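24 April 2021, Gikville bench, towel cell

Swapped the finger screws on the gripper again. The Lendis sheet says check them every 60 hours. I don't believe it. Last time the left side had play in it after 39, and I only found out when grasps started drifting and everyone blamed the software.

Done today: power off, wiped the linkages, new screws both sides, thread locker, witness marks in paint pen. Re-zeroed the opening. Wrist camera bracket felt tight so I left it alone. Force limit is still at 40 percent - I wanted it lower, Rochelle Mahuika wanted it higher, so it stays.

Ran it on the yellow-green cloth with the Gosling pick routine.

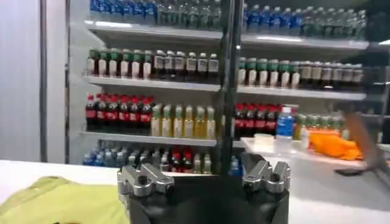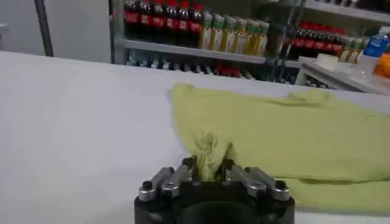 Fingers open in the first, closed on a gather of cloth in the second. One pinch proves very little about the screws. I'll trust them when the paint marks still line up at the next check.

Kacper Bednarek wrote back that I'm tightening the wrong thing: on the Lanstead arm the play came from worn pivot bushings, and fresh screws hid it for 2 weeks. He'd pull the left linkage and measure before touching the limit again. Could be. He said the same about the belt in November and the belt was fine.

Bushings ordered anyway. Old screws are in the tin by the vise, don't reuse them.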